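Thursday cleaning thread. Small stuff only, the things that never make it onto the list.

1/ Started with the stacking baskets in the corner, the cream plastic ones on black poles. Took a basket over on its own and went around the inside with an old gray cloth. The corners hold the most dust, so push the cloth right in.

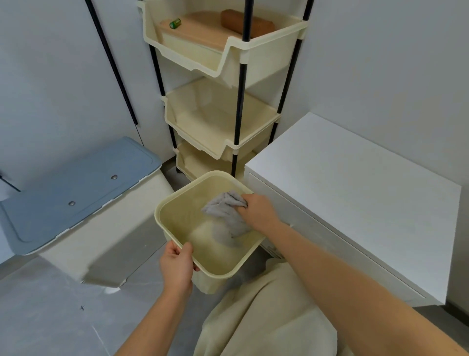 Plain water was fine for the rest. I had a spray from Plulov under the sink and never opened it. Marisol Tillman swears by a drop of dish soap – I tried that last March and spent longer rinsing than wiping.

2/ A board across the top basket gives you somewhere to put small things down. It also collects small things. I clear mine every 4 weeks or so and it fills right back up.

3/ Next, the open shelves. Hammer on the upper board, black plastic bags and a soft pack of wipes on the lower one. I keep the wipes low so I can grab them while I'm on the floor anyway.

One wipe per board, then get a new one. After that you're just moving dirt.
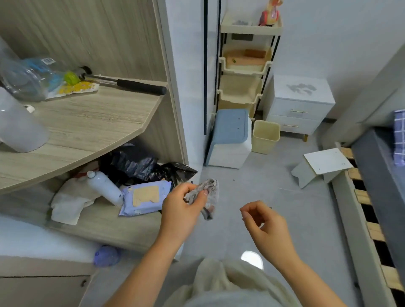

4/ Still to do: find a better home for the hammer. Everett Calloway wants to borrow it, so that may solve itself.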